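Setting up quarterly results alerts in Stuta

Stuta can notify you when a company on your watchlist publishes its quarterly figures. You need a Stuta account with at least one watchlist before you start. Alerts are sent by email unless you change the channel in step 4.

1. Sign in and open Watchlists. Select the list you want to follow.

2. Click Add company and type the name or ticker. If two listings share a name, check the exchange code next to each one before you choose.

3. Under Report items, tick the lines you want in the alert: revenue, operating income, cash from operations, dividends or segment results. Segment results are off by default.

Note: Companies sometimes rename or merge their segments. When this happens, Stuta shows the old and new names side by side for 3 quarters. Prior-year figures are restated only if the company has restated them.
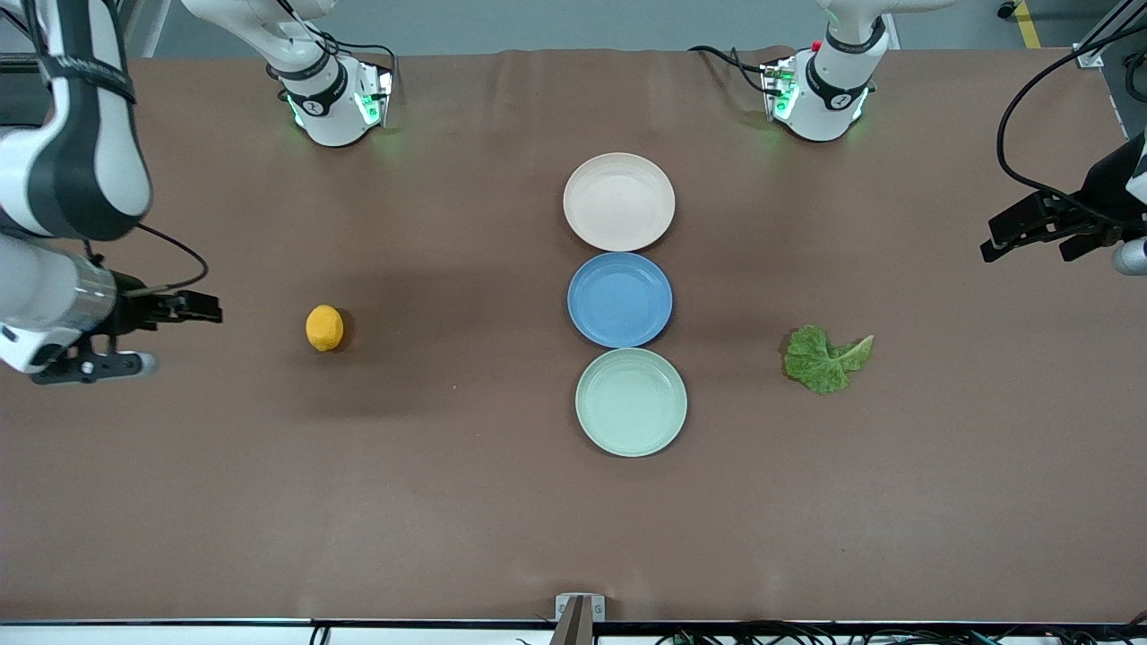

4. Open Delivery and pick a channel – email, mobile or both. Mobile alerts need the Stuta app, signed in to the same account.

5. Set a threshold if you only want to hear about larger moves. Enter 10 to be alerted when a selected line rises or falls by 10 percent or more against the same quarter last year.

6. Click Save, then Send test. If the test does not arrive within 30 minutes, check your spam folder and repeat step 4.

Caution: Deleting a watchlist also deletes its alerts and their history. Export the history first if you need it.

Limits
A single account can follow up to 900 companies. Alerts for reports published on a Saturday go out the same day.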